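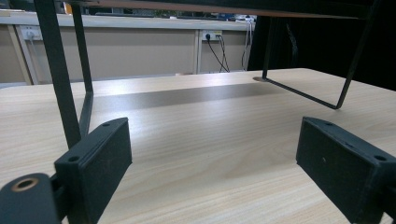

The greengrocer's apostrophe is a stray apostrophe placed before the final s of an ordinary plural, as in "potato's". It thrives on chalkboards, market stalls and the signs of people who charge extra for lettering. In Ghanem, a survey of 953 shop signs found over 100 offenders, 22 of them on a single bakery. The bakery has since closed, for other reasons. 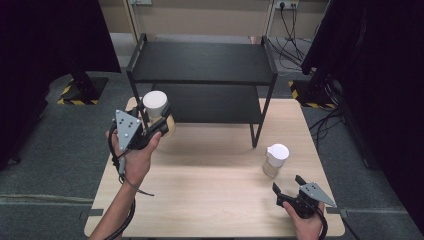 Randa Smadi objected that the mark once had respectable uses in plurals of foreign words, and that the bakery's "pizza's" might simply have been old-fashioned.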